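The bread basket, and how to stop it being a crumb museum

Every kitchen has one bowl or basket that began life holding bread and now holds a dead battery, a takeaway menu and one elderly roll. Ours is orange. I bought it in Muvoscombe one June, at 19 minutes to closing, which is how most of my furnishing decisions get made.

Start by evicting everything. Take the basket to a clear white worktop, where crumbs have nowhere to hide, and turn it over twice.
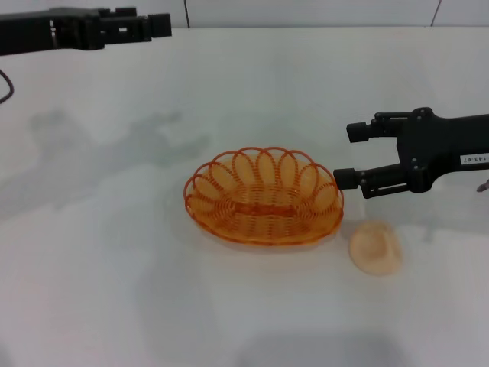
How do you clean between the coils? With an old toothbrush, warm water and a drop of washing-up liquid, working along the coils and then up and down the loops of the rim. Rinse it, shake it over the sink and leave it upside down on a tea towel overnight.

Linings next. A cotton napkin catches the crumbs and goes in the wash. Kitchen roll will do, but it looks like a hospital.
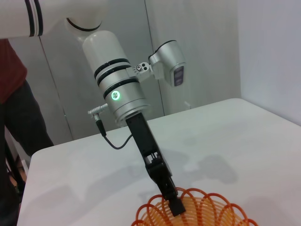 Estrella Cortés wrote in to say that I'm wrong about napkins, that hers always ended up under the rolls in a damp knot, and that a circle of baking parchment has served her perfectly well for 2 years. I've tried it since. It slides about, but she has a point about the knot.

Now for what goes back in. Flat, round things go in first and anything tall goes in the middle. Put biscuits in one at a time — tipping the packet is quicker and gives you gravel.

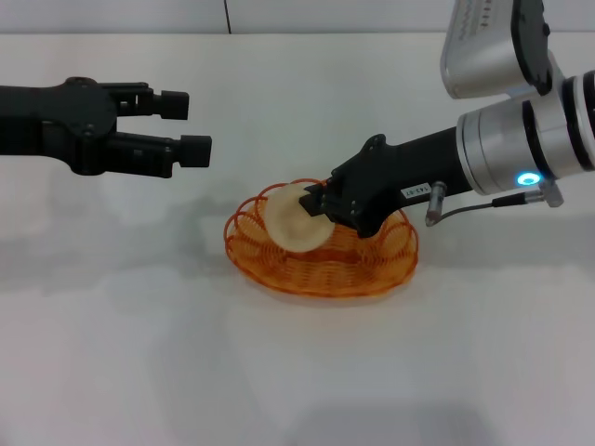 One at a time, tilted in on its edge.

Don't fill it past the rim. A shallow basket is for what you'll eat today, and the rest belongs in a tin with a lid.
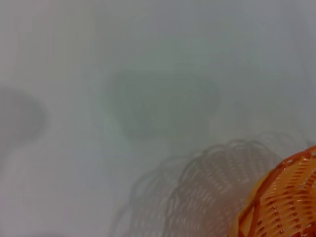 The tin can live in the cupboard, ideally behind something dull such as lentils. Mine is an old Pirnel one with a dented lid, and it keeps crackers crisp until somebody puts cake in with them.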